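Home Features Makers Recipes Letters About

We use cookies to make this site work. Carry on reading if you are happy with this, or change your settings.

Twenty years of other people's tables

Jul 14, 2019

Yolanda Benavides started Covetness with one roll of cotton and a borrowed stall. The firm sells table linen, old and new, from a former shoe shop, and she still works the till four mornings out of six. When I arrive she is ironing a square of damask on a blanket at the back.

"People bring me their grandmother's cloths and ask what they are worth," she says. "Usually very little. A good one might be worth keeping, but that is a different question."

She was born in Cáceres and moved at 20, to work in a hotel laundry. The laundry handled roughly 2000 napkins in a busy week. She learned there what ruins cloth, and the answer was mostly heat.

"Starch and a hot press, over and over. The corners go first. Then someone folds it in the same place every time and you get a split down the middle."

She left when the hotel changed hands and opened the stall the following March. At first she sold only new cotton from a mill that has since closed. The old cloths came in by accident, when a customer who was moving house left two boxes under the counter and never came back for them. Benavides washed the lot, priced them low and sold out.

Most of her trade now is in plain and printed cloths for everyday use. She has little time for linen that is kept in a drawer.

"I want it on the table with the shopping and the post on top of it. If it can't take a wash at forty degrees, it's no use to most families." 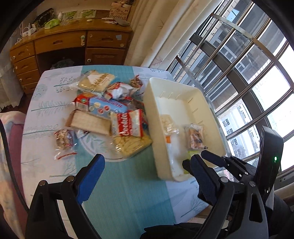

How should a cotton cloth be stored between uses?

"Rolled, if you have the room. Use a cardboard tube with some white tissue round it. If you have to fold it, fold it in thirds one time and in quarters the next, so the crease moves about."

For stains she keeps to cold water, plain soap and patience. Red wine she rinses from the back of the cloth. Candle wax goes in the freezer for an hour and is then lifted off with a blunt knife. She does not like bleach on anything coloured, and she thinks most people use too much powder.

Her business partner, Sheyla Espinoza, joined eight years ago and looks after the mending. She works upstairs on a Zorden machine with a chipped handwheel, and does the finer darning by hand.

"I can make a hole disappear on plain linen," Espinoza says. "On a print it's harder, because the eye follows the pattern and stops where it goes wrong. I tell people that before I start."

The waiting list for repairs stood at three weeks when we spoke. Last year the two women mended 833 pieces, all written down in a ledger with the fault and the thread used. Benavides shows me a page. Moth, scorch, moth, dog, scorch.

They have been asked to open a second shop in Pretuslow and have said no twice. The rent was fair, Benavides says, but one of them would have to run it alone - and neither wants to.

"We argue about prices all day. I would miss that."

She turns the damask over and starts on the other side.

Get our newsletter: new features in your inbox every month. Enter your email address to sign up.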